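Search talks
Search

Good Practice for Shared Two-Arm Cells -- Speaker Notes
Fasil Alemneh, Rindham, 18th August
14 shares | 3 comments

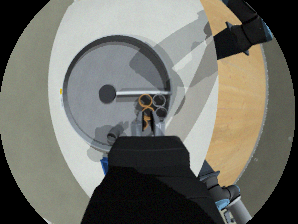
Ring task in simulation, wrist view. Gripper at the ring cluster, tray and post behind.

Slide 1. Introduce myself, thank Ward Dierckx for the slot. Say that the rules in this talk came out of the Oltar cell and were written down afterward.

Slide 2. Run the task in simulation first. Our minimum is 200 simulated runs before anyone loads the program on real arms. Same gripper settings in both, and log any difference.

Slide 3. Reach zones. Each arm gets its own zone, and the overlap over the tray is one arm at a time. The second arm waits until the first has released and backed off. Go slow on this one, people always ask.

Slide 4. Small parts close together. Point at the orange strand between the fingers. One ring per grasp is the rule. If the gripper closes on more than that, open, back up and try again -- don't pull.

Slide 5. Speed. Up to 60 mm per second near the tray. Barnley runs slower and that's fine.

Slide 6. Paperwork. Version number, who changed it, who checked it. The checker can't be the person who wrote the change.

Leave 8 minutes for questions. Ward has the handouts.

Related talks
Marking reach zones on a shared table
Verbeke: what we log and why
Gripper checks before a shift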